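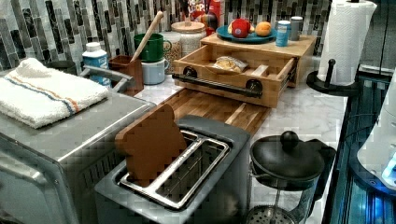

I've been arguing with people about clutter for most of this year, so I might as well write the argument down once and be done with it.

My claim is that we in robot learning have been cleaning our counters too much. Go read any batch of manipulation papers and look at the kitchens. One mug, one plate, a bare surface, maybe a plastic banana if somebody was feeling wild. Then the robot gets moved into a place where a person makes breakfast, and the success rate falls off a cliff, and everybody writes a paragraph about "distribution shift" as if the weather had done it.

Danish Bajwa and I ran a small comparison this spring, and I'm still chewing on it. We trained the same policy twice on toast tasks (put the bread in a slot, take it out, put it on a plate). One version got 900 demonstrations on a tidy counter. The other got 402, recorded on counters with all the usual junk left out: the towel folded on top of the toaster oven, mugs stacked up, fruit on a plate on top of the bread box, a French press right where you'd like your elbow to go. Fewer than half the demos! And when we tested both in 3 kitchens neither had seen, the cluttered one won in every kitchen. In the worst one it wasn't even close.

I can already hear Rosalía Urquijo on this, because she said it to my face in May. Her objection is that we changed two things at once. The messy counters also had more variety in where the toaster sat, so maybe it was the toaster moving and the mess had nothing to do with it. It's a fair hit. We went back and collected another set with the toaster fixed in one spot and only the junk changing, and the gap shrank but it was still there. I wish we'd done that first. Twelve extra test runs would've saved me a very long email thread.

Her other point I don't buy. She thinks you learn the clean skill first and add the mess later, the way you'd teach a kid to drive in a parking lot. I like the parking lot idea for kids. But our tidy policy had picked up some terrible habits by the time we looked closely. It would swing the arm in low from the right every time, because nothing had ever been standing there. Put a paper towel holder on that side and you've got paper towels on the floor. Training that habit back out took more demos than never teaching it, at least with the method we used (a boring behavior cloning setup, nothing fancy — I'd love for someone to try it with something smarter).

And there's shiny stuff, which I think people underrate. Chrome around the toaster slots, brushed metal on the oven, glass jars, clear plastic bags. Depth cameras hate all of it. A clean lab counter lets you quietly skip that whole problem, and then your bread placement is off by a finger's width in a real kitchen and the slice ends up leaning on the rim.

The cost argument is the one I take most seriously. Messy scenes are slower to reset and slower to label, and our operators got tired of them. Danish kept a list of what went where and by the second week he'd given up and just shoved things around between takes. I think that was the best decision in the whole project, although he'd call it laziness.

So please, if you're about to spend a month recording demos, leave the cereal out. Record half as many if you have to. And if you get the opposite result from ours, send it to me, I mean it. Three kitchens is a tiny test and I'd like to know where this stops working before I say it any louder.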